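4. Setting up spoiler filters for a daily serial

Wamby hides recaps, cast news and episode clips for any serial you follow until you mark the episode as watched. Set up one filter per show.

4.1 Add the show

1. Open Library and select Add Serial.
2. Type the full title. For this section, use Wornmont.
3. Select the broadcast region. Episode numbers differ between regions.
4. Enter the last episode you watched, for example 352, and press Save.
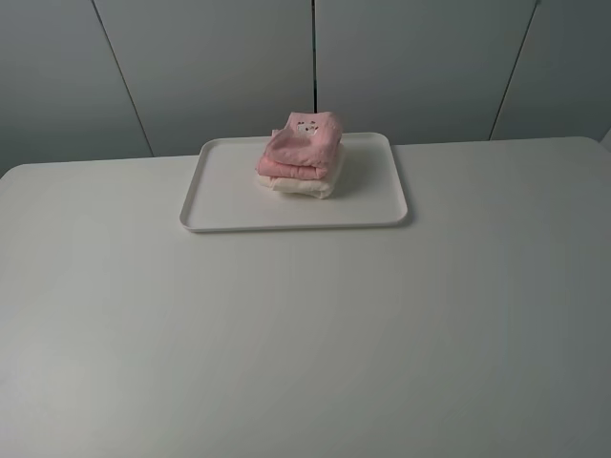 5. Wait for the episode list to load. Episodes after 352 are shown with a gray title and no summary.

Note: Character names stay visible in the cast list. To hide new arrivals as well, turn on Hide Cast Changes.

4.2 Choose a filter level

1. Open the show and select Filter.
2. Choose Light (titles only), Standard (titles and previews) or Full (titles, previews, comments and thumbnails).
3. Press Apply.

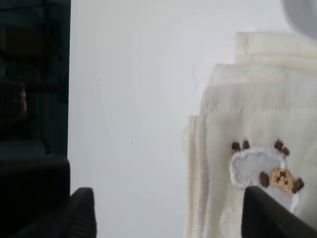 Does the filter also cover shows I have not added?
Only shows in your Library are filtered. Crossover episodes are hidden if at least one of the two serials has been added.

4.3 Block a storyline

1. Select Storylines, then New.
2. Enter up to 50 keywords, one per line. Nicknames must be entered separately — the filter does not match them to full names.
3. Set an end date, or leave the field blank to keep the block active.
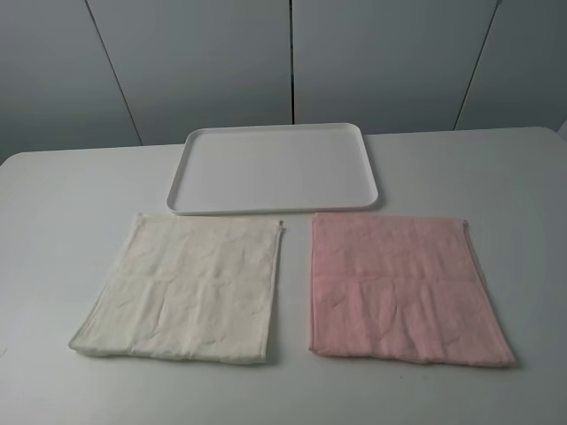 Cream towel, pink towel and white tray on a white tabletop.

Caution: Deleting a storyline releases all hidden posts at once. Mark the episodes as watched first.

4.4 Share a filter

1. Select Share and enter the other viewer's account name.
2. Choose View or Edit.
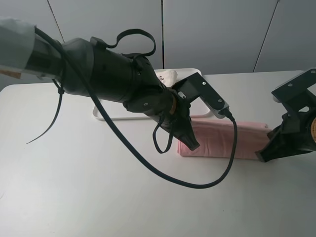 3. Press Send. The invitation expires after 19 days.
4. If the other viewer is behind you, select Use Earliest Episode. The filter then follows whichever account has watched less.

Section revised Apr 7, 2026, by Su-bin Do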